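Dos semanas con las pinzas Charpentier montadas en los dos brazos. Voy rápido, que tengo el banco ocupado hasta las seis.

**Resumen para impacientes:** agarran bien, cablean mal. Nota: un 7.

Veníamos de las Nisano, las de dedos anchos. Buenas para cajas, malísimas para todo lo fino. Isamu Hamada me insistió en probar estas – dedos en punta, soporte blanco, cambio de dedos con 2 tornillos – y acabé pidiendo un par a Pinurwood. Llegaron en noviembre, bien embaladas, manual solo en inglés y bastante flojo.

Montaje: 51 minutos la primera, la segunda mucho menos. El par de apriete no viene en ningún sitio. Escribí al soporte, contestaron al dia siguiente, bien.

Lo que más me interesaba era el trabajo a dos manos. Una pinza sujeta la pieza por un lado, la otra maneja una herramienta con mango. Con las Nisano el mango se giraba a la mínima. Con estas, mucho menos. Si el mango es cilíndrico y liso, conviene cogerlo bajo, cerca de la varilla.

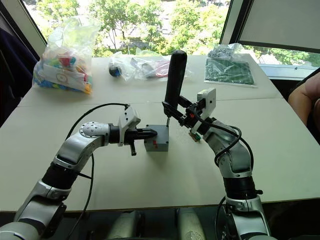

La pinza que aguanta el bloque es la que peor lo pasa. Empuja de lado, la otra aprieta desde arriba, y si no ajustas la fuerza en el controlador la pieza se va. Yo la dejé al 60 % y sin problema. De fábrica viene mas baja, demasiado para esto.

Cables. Aquí resto puntos. Salen por donde quieren, hacen un bucle enorme por fuera y no hay ni una guía en todo el kit. Bridas y paciencia. En el codo hay que dejar holgura de sobra o tira al estirar el brazo.

Controlador: el Ilthorpe de siempre. Las reconoció a la primera, eso sí, con el firmware nuevo. Con el viejo, error 153 y a reiniciar. Perdí una mañana por eso.

Repetibilidad – 2.000 ciclos de abrir y cerrar, sin holgura que yo note. Las puntas, algo pulidas por dentro. Normal.

Lo bueno:

- Puntas finas, entran donde las otras no
- Poco peso
- Cambio de dedos rapidísimo

Lo malo:

- Los cables, ya dicho
- Manual
- Ruido al cerrar, un pitido que cansa

Para cajas grandes me quedo con las Nisano. Para piezas pequeñas y herramienta de mano, estas. Me falta probarlas con bolsas de plástico, lo apunto aquí cuando lo haga.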